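Moya notebook – kitchen cell

5 June 2020

Right, back to the microwave. Kosmas has the real arm in bits on the bench for its wrist cable, so this week has all been the simulated cell, which suits me because I can break things there and press reset. Everything below is the Skuva copy of Moya unless I say otherwise. The kitchen is still the Stotari one, same wooden cupboards, same fridge, no new furniture.

Where I'd left it: the arm would get to the microwave fine, put its fingers in through the opening, and then on the way out the forearm would brush something and the whole run would stop with a contact fault. Not every time, which was the maddening bit. I ran it overnight to get a proper look, 258 goes, and 18 of them stopped. All 18 on the way out, not one on the way in. I'd been blaming the plate until I saw that.

First thing I checked was the base. The mounting point in the Stotari file was typed in by hand in May (by me, I'm fairly sure) and I never compared it with what's on the floor in the real cell. Kosmas found me the tape and read out the distances while I typed. Base was out by 5 mm towards the fridge side. Not enough to see on screen, but the elbow sits down by the lower cupboard when the wrist goes in, and there isn't much air there to start with. Fixed, saved, old value left in as a comment in case I'm wrong.

Second thing, the home position. Coming out of the cavity the arm went straight for home by the shortest joint path, and the shortest joint path swings the elbow before the wrist is clear. Well of course it does! I've put in a halfway pose now: wrist backs straight out, stops in front of the opening, and only then does the elbow get to do what it likes. It's slower and it looks a bit prim but I don't care.

Third thing was the door, and I need to write this down properly because it took me most of a day.
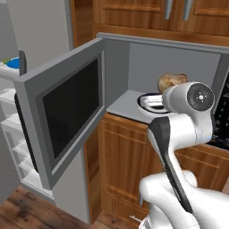

G. Sfakianakis – Moya cell, Terach
Filed under: Skuva / Stotari / microwave

So, the door. It's hinged on the left and it opens out across the fridge side, and when the arm is in with its fingers over the plate it's coming from the right, so you'd think the two never meet. And they don't, if the door stays where you left it. The hinge in the Stotari file had no friction on it at all. None. A tiny nudge from anything, or even the little settling shuffle Skuva does when it loads, and the door starts drifting. It drifts so slowly that you'd never spot it in one run. But over a long pick with a few pauses in it, the door has come round far enough to be in the wrong place when the wrist backs out.

I found it by plotting the hinge angle against time, which I should have done first. Beautiful gentle slope, every run, and in the bad ones it just gets there sooner.

What I've done:

Hinge friction up from nothing to a small value, then up again until the door stayed put after a light tap. I stopped there. If you go too far the arm can't open the thing without stalling, and I did go too far, and it did stall.

Damping on as well, same hinge. Without it the door bounces off its end stop and comes halfway back, very pretty, no use to anyone.

End stop moved in slightly so the open door doesn't push through the side of the fridge. It wasn't touching in any of my runs but the limits allowed it, and I don't like leaving that sort of thing for the next person.

The fridge itself I've left open and left alone. Kosmas wants its shelves for his own task and I've promised not to shift anything in it.

Next, the gripper. This one's more upkeep than repair. The fingers had a closing force copied over from the old gripper, much too strong, and when they caught the rim of the plate the plate would jump. I've brought it down and made the last bit of closing slower. I also went through the collision shapes for the fingers and found the pads were being treated as one solid block, so the gap between them didn't exist as far as Skuva was concerned. Split them. Straight away the plate sat better between them and the odd little hop went.

The food is another matter. It's a lumpy thing and its collision shape is lumpy too, far more detailed than it has any right to be, and when it rests against anything Skuva works very hard deciding which lump is touching. I timed a load with it and a load without it and the difference was silly. For now I've swapped in a plain rounded shape for contact and kept the lumpy one for looks. Kosmas thinks this is cheating. He may be right but he's welcome to wait for the lumpy one.

Note on the control panel: the buttons are only painted on in this model, no moving parts. If someone wants Moya to press start, that needs building. I'm not volunteering.

Joint check, since I was in there. I jogged every joint end to end on its own, slowly, and compared the limits with the sheet taped inside the real controller door. All matched except the wrist roll, where the simulated one would happily turn further than the real one can. That's a nasty one to leave in because you'd never find out until you ran it on the real arm, and the real arm is the one with the cable through it. Come to think of it, I wonder whether that's how the cable got tired in the first place. I asked Kosmas and he gave me a look. Anyway, limit pulled in to match, with a small margin on top.

Wrist speed near the cavity is now capped as well. I drew a box a bit larger than the microwave opening and anything inside it goes at the slow setting. The cap goes by the wrist position only, so the elbow can still be quick outside it. I'm in two minds about that. If we see any more brushes down by the lower cupboards I'll give the elbow its own box.

Reran the lot after lunch with the base, halfway pose, door, fingers and limits all in. A short batch first, all clean. Then I put the door back to no friction on purpose and got a contact fault on the 2nd go, so I'm happy it was mostly the door. The halfway pose on its own helps but doesn't cure it. I haven't tried the base change on its own and probably ought to.

The full overnight batch is set up and starts when I leave. Same seed as before so the runs line up one for one with the old ones. Log goes in the usual folder with "hinge" in the name. Please don't restart the machine under the desk, it will be doing this.

For Kosmas, when the real wrist is back together: before you run any of my microwave paths on it, open the real door and see whether it stays. I've set the simulated friction by feel and the real hinge might be stiffer or looser, I've only ever shoved it with my elbow while carrying things. A spring balance on the edge of the door would do. Write the number in here and I'll match it. Also check the cable has slack at both ends of the roll, with the new limits and not the ones on the old pendant page.

Still to do:
– number for the real hinge (Kosmas)
– base change tested by itself
– same friction check on the cupboard doors, I bet they're all at nothing too
– ask Terach office if the controller sheet is the latest copy, the corner's gone and I can't read the revision
– tidy the Stotari file, there are three hinge comments in it now and two of them contradict each other

Grigoris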